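Copas altas, hielo y mesas barnizadas: cómo servir agua sin dejar cercos

Servir agua fría en copa queda bien en una reunión o en una cena larga, pero las mesas de madera con brillo lo acusan enseguida. Estos consejos valen para una mesa de comedor y también para una de juntas.

Antes de poner nada

Pase un paño seco por el tablero. El polvo fino que queda debajo de una base de vidrio raya el barniz en cuanto alguien arrastra la copa. Si la mesa está encerada hace poco, déjela reposar toda la noche.

Compruebe las copas a contraluz. La cal se ve mucho más con agua que con vino. Para quitarla, sumérjalas diez minutos en agua templada con un chorro de vinagre blanco, aclare y seque con un paño de algodón que no suelte pelusa. El pie se seca sujetándolo por la base, y el cáliz sujetándolo por el cáliz. Nunca se gira una parte contra la otra, que es como se parten casi todos los tallos.

El hielo

Primero el hielo y luego el agua. Si se hace al revés, los cubitos salpican y golpean el fondo. Incline un poco la copa y deje resbalar los cubitos por la pared. Con dos o tres es suficiente en una copa mediana. No use copas recién sacadas del lavavajillas: el vidrio caliente y el hielo se llevan mal.

Para una mesa grande calcule casi 148 ml por copa, sin contar el hielo. Llenar hasta el borde no compensa, y con la cuchara dentro rebosa.

La cuchara

Para remover hace falta una cuchara larga y delgada, cuyo mango sobresalga bien del borde. Las de metal macizo pueden picar el vidrio fino; las de plástico o silicona son más seguras. Se coge por el extremo de arriba, se apoya en la pared interior y se mueve despacio, sin golpear el fondo. Una cuchara pesada puede volcar una copa de tallo alto si se deja dentro, así que en ese caso retírela después de remover.

En casa usamos las Brekden de mango largo. Las Maddocks son parecidas, algo más cortas.

La mesa

Tenga siempre un paño a mano, mejor oscuro, que disimula las manchas de café. La condensación baja por el tallo y se queda bajo la base. Levante la copa cada cierto tiempo y seque el cerco sin frotar.

Si ya hay una marca blanquecina, coloque encima un paño de algodón seco y pase la plancha tibia, sin vapor, unos segundos. Levante, mire y repita. Si la marca es oscura, el agua ha llegado a la madera y toca lijar y barnizar de nuevo.

Los cables de lámparas conviene llevarlos por el lado de la mesa donde no se sirve. Una lámpara baja y potente, además, deja ver en el tablero los cercos que con la luz del techo pasan desapercibidos.

Para guardar

Las copas, de pie y sin tocarse. Boca abajo cogen olor a armario y el borde es la parte más frágil.
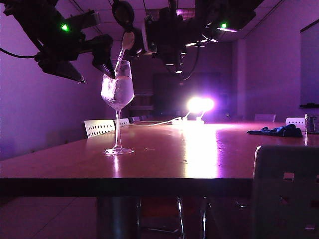 Marta comenta que en su mesa lo de la plancha le funcionó a la tercera pasada, pero que con un barniz antiguo probaría antes en una esquina de la parte de abajo. También pregunta si los posavasos de fieltro sirven para copas de base ancha, porque los suyos se quedan pegados al vidrio en cuanto se mojan.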